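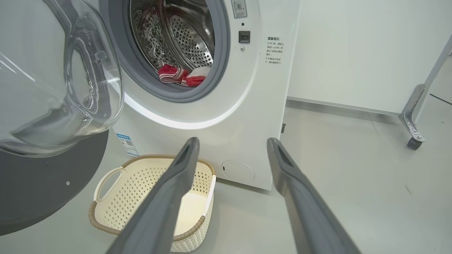

## Dokinar (home-built laundry arm)

**Dokinar** is a robot arm on a wheeled stand that takes washing out of a front-loading machine and drops it in a basket. It was put together in the Skumow shared workshop by Védís Mogensen, Baldur Frandsen and me, and I've been asked to write the entry for it on the workshop wiki, so apologies to anyone who wanted a neutral party. Grímur Kvaran has edited the bits where I went on too long about bearings. (He missed one, see below.)

### What it does

You start it when the wash is over. The arm swings down to the porthole, the two long fingers go in, close on whatever they meet, come back out and let go over the basket. Then it does that again until it thinks the drum is empty. It doesn't fold anything, it doesn't sort anything, and it has no opinion on your socks.

Opening the door was meant to be a job for version two. At the moment you swing it wide yourself, all the way round to the left, and put the basket on the floor under the opening. A half-open door is the quickest way to make Dokinar stop and sulk – that big domed glass sticks out a lot further than you'd think, and the arm treats it as a wall.

### Name

Védís named it. She has never told us what it means and I've stopped asking. The control program is called Clirnudell, which was Baldur's idea, and which I still can't spell without looking.

### The fingers

They're long, dark grey and a bit tapered, with flat tips and a slot near each end. Our first pair was much shorter, and they'd reach just past the rubber gasket and no further, which is fine for a duvet cover and hopeless for a pillowcase lying at the back. Each finger in the present pair is 287 mm long. I wanted 300 but the printer bed didn't agree.

We left them smooth. Baldur tried gluing strips of bicycle inner tube along the inside faces and it gripped like mad, so much so that it wouldn't let go of a wet T-shirt, and we spent an evening watching it shake the thing over the basket like a terrier. Off they came!

### The camera

A small one sits at the wrist and looks along the fingers. This is the part I'd do again exactly the same way. We'd started with a camera on a tripod across the room, and every time the arm leaned in it blocked its own view of the drum.

Stainless steel is a pain to look at, mind you. The drum is all little holes and bumps, every one of them with its own bright spot, and early versions of Clirnudell would happily try to pick up a reflection. Something bright red with white on it is a lovely thing to test with. Grey towels are still the worst. Bernd Kasten suggested turning the exposure right down and letting the highlights look after themselves, and that sorted most of it.

### Test loads

The basket is cream plastic with a rope-look rim. We teach the program where the rim is before each session, and if somebody nudges it with a foot you have to teach it again. I've asked for tape marks on the floor since December.

Our longest run so far was 70 grabs, done on a Monday evening with a pile of old tea towels going back in the drum by hand each time. It missed the basket twice. The other sort of failure is a sleeve catching on the gasket, and for that there's a gentle tug, a wait, and then a second tug from lower down. Védís wrote that routine and it's rather good.

### Cost

Parts came to 695 euros, with the arm's motors second-hand from a firm called Hauksdóttir that was clearing out its stockroom. Time isn't counted. The stand was the bearing problem I promised to mention: one castor had a gritty bearing, so the whole thing crept sideways whenever the arm reached out, and I blamed the software for a fortnight.

### Using it

- Key for the controller is on the hook by the sink.
- Lock the castors before you power up.
- Nothing with underwires, please.
- Pockets emptied. Coins go straight to the filter and it's me who has to clean it.

### Still to do

Door opening, tape marks, a quieter fan. Hafþór Þórarinsdóttir is having a go at two-handed folding on the other bench and may want to borrow the wrist camera, so ask before you unplug it.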